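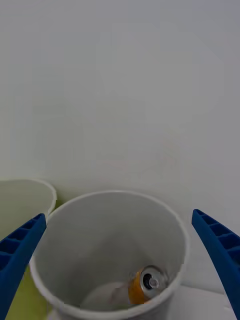
楼下的旧茶水间上个月底换了样子，我拖到今天才写，大家别怪我，实在是搬家搬得腰都直不起来。先说我最关心的事：丢易拉罐终于不用绕到后院去了！以前喝完一罐汽水，要穿过走廊、推两道门，外面下雨的话就干脆把空罐子放在窗台上，一放好几天（我承认，我也放过）。现在Fusten这栋楼的茶水间里添了专门收罐子的白色圆桶，桶口一圈边是卷起来的，圆圆厚厚的，里面光滑，往下收窄。桶底躺着一只橙黄色罐身的易拉罐，拉环那边已经开过了，银色的顶朝上歪着，看着还挺悠闲。

这件事是Anouk Verschueren张罗起来的。她在二楼的Cutia做陶艺课，七月份就在楼里的信箱旁边贴了一张纸，问有没有人愿意一起把瓶瓶罐罐分开收。我当时签了名，然后就忘得一干二净，直到十月初她来敲我的门，说桶已经到了，让我下去帮忙贴标签。标签是Jelle Koster手写的，字很大，荷兰语和法语各一行，我说再加一行中文吧，他真的让我写了，写得歪歪扭扭的，现在就贴在水槽上方的墙上，路过的时候可以看看。

规矩很简单：罐子倒空再放进去，不用踩扁。这一条我们争了半天。Maarten Verbeke觉得踩扁了省地方，我也这么想，可是负责来收的Plikham那边说他们的分拣线更喜欢完整的罐子，那就听他们的。玻璃瓶照旧送到街角，纸盒饮料也别往里扔，上星期有人塞了一盒喝剩的巧克力奶进去，味道嘛，你们自己想象一下。

攒下来的钱怎么用，也已经说好了。整栋楼的目标是到年底收满3,000个罐子，Plikham按重量结算，钱给后院的花圃买土和球根。目前交出去的第一批是341个，比我想的多，看来大家真的很能喝汽水。Monique Lebrun已经列了一张球根清单，全是郁金香和葱花，我偷偷跟她说想要一点水仙，她没答应，也没拒绝。

茶水间别的地方也顺手收拾了。原来堆在墙角的旧杂志搬走了，冰箱里没写名字的东西统统清掉（谁的芥末酱，对不起啦），架子往左挪了一点，开窗的时候不会再撞到。咖啡机还是那台老的，还是会漏水，底下那块抹布请用完拧干。我们问过修理的价钱，要95欧元，大家还在商量是修还是换，有想法的可以写在冰箱门上的本子里。

Ximena Palma下周开始排值日表，每次2个人，把满了的桶提到后门口，再把空桶冲一冲放回来，前后花不了一壶咖啡的工夫。我已经报了第一轮，还差一个搭档，不怕早起的来找我，我住三楼，门口有双绿雨靴的那家。

2018年10月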